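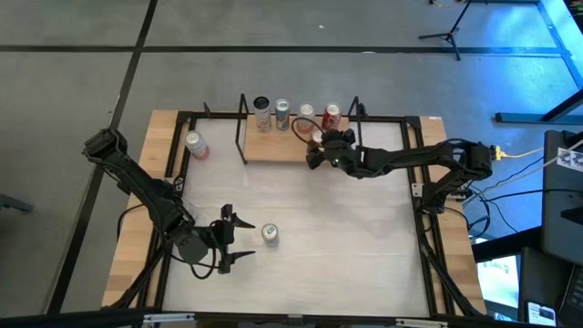

3. Households and materials

3.1 Study area

The survey was carried out in Witilton, a town with one supermarket, two smaller grocery stores and a weekly market. A deposit on beverage cans had been in force there for three years when the work began. Cans could be returned at the supermarket or at the municipal depot on Rorach Road, where the opening hours were shorter but the lines were also shorter. Glass bottles were collected at the curb and carried no deposit.

Rorach, the district that gives the road its name, lies on the far side of the river. Many of its residents do not own a car. Earlier work in the town (Mikkelsen and Nair, unpublished) suggested that these residents saved their cans for longer before returning them, and that some gave them away to neighbors or to children who returned them for pocket money. We wanted to know whether this pattern held once household size was taken into account.

3.2 Sample and interviews

Letters were sent to 400 addresses drawn from the town register. Of these, 314 households agreed to take part and completed the first interview. Interviews were held at the kitchen table or on the doorstep, as the respondent preferred, and followed a printed form. The last of them was completed on 22 March 2022.

Respondents were asked where they kept empty cans, who in the household usually returned them, and what happened to the money. The third question caused some difficulty. In several homes two adults gave different answers – one said the refund went toward groceries, the other that it was kept in a jar – and in these cases both answers were recorded.

3.3 Materials covered

The deposit applies to metal beverage cans of every size sold in the town. It does not apply to food cans, aerosol cans or cartons. The shape in question is the ordinary drink can, as in Figure 2, and respondents had no trouble telling it apart from the other types. Confusion arose mainly over cans bought outside the region, which look much the same on the shelf at home but cannot be redeemed. A few households had stopped saving cans altogether after having a bag refused.

Crushed cans were a second source of complaint. The depot accepts them if the label can be read, while the supermarket does not accept them at all. Households with little storage space therefore had to choose between the closer return point and a smaller bag.

3.4 Coding

Answers were coded by two of the authors working separately, using the scheme set out by Egilsson for household waste diaries with small changes for local terms. Differences were settled by discussion. Storage places were grouped as kitchen, hallway, balcony, garage and other. Travel to the return point was coded by the means used most often, so a household that walked in summer and drove in January was entered under whichever it named first as usual. Trips made for other errands were kept in the data and marked as combined trips.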